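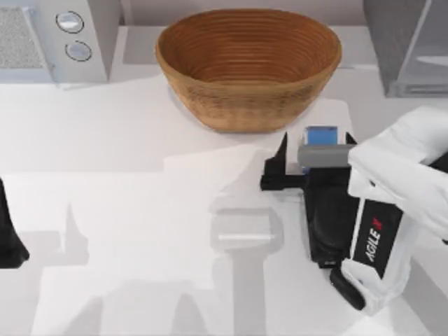

Rules for the simulated kitchen: an interview with Mhairi Rankin

Mhairi Rankin leads the working group on household manipulation at Bunholm, where she is responsible for the code of practice that governs simulated trials. The second edition was issued in May. She spoke to us at the institute's offices in Ullier.

Asked why trials that take place wholly on a computer should need a written code, Ms Rankin said that the question had been put to her many times by colleagues. "A simulated arm cannot injure anyone, and a simulated kitchen can be put back as it was in a moment," she said. "People therefore become careless with it. They change the lighting or shift a basket along the counter, and they do not write it down. Six weeks later the results are compared with those of another laboratory, and the comparison is worthless."

The code requires that every trial be accompanied by a record of the starting layout. This covers the position of each appliance and each loose object, the state of the grippers and the settings used for light and shadow. Ms Rankin regards the last of these as the most often neglected. On a plain white worktop, she said, the shadows of the arm and gripper can spread over a large part of the surface, and a control policy that relies on camera images may respond to them. "We do not tell laboratories to remove shadows. We ask them to state how the shadows were produced, and to keep to that method for the whole series."

A further section deals with workspaces shared by two arms. The first edition treated each arm separately, an approach that Ms Rankin now considers a mistake. Under the present text, an arm that has no part in a task must still be shown in the record, with its resting position, even when only the end of its gripper comes within view of the camera. Geert Prins, who drafted the section, had argued for a fixed resting position in all trials. The group did not accept this. "Mr Prins had good reasons," Ms Rankin said, "but the arms in use differ too much in reach. We settled on a declared position – whatever it may be – that does not change between runs."

The rules on grasping attracted the greatest number of comments during consultation. A small object held beside a basket is not to be recorded as placed, however close it may be. The code counts a placement only when the gripper has opened, the object is at rest inside the container and 10 seconds have passed without further contact. Selamawit Tefera, of the testing firm Iltier, had asked for a shorter period on grounds of cost. Ms Rankin said that she understood the request and expected it to be raised again.

She was more guarded on the subject of transfer to real equipment. The code makes no claim that success in simulation predicts success in a home, and laboratories that cite it are asked not to suggest otherwise. Results from the two settings must be reported in separate tables. "I would like to be able to say more," she said. "At present we do not have the evidence."

Comments on the second edition are open until 2026-07-31 and should be addressed to Yi-an Tak, secretary to the working group.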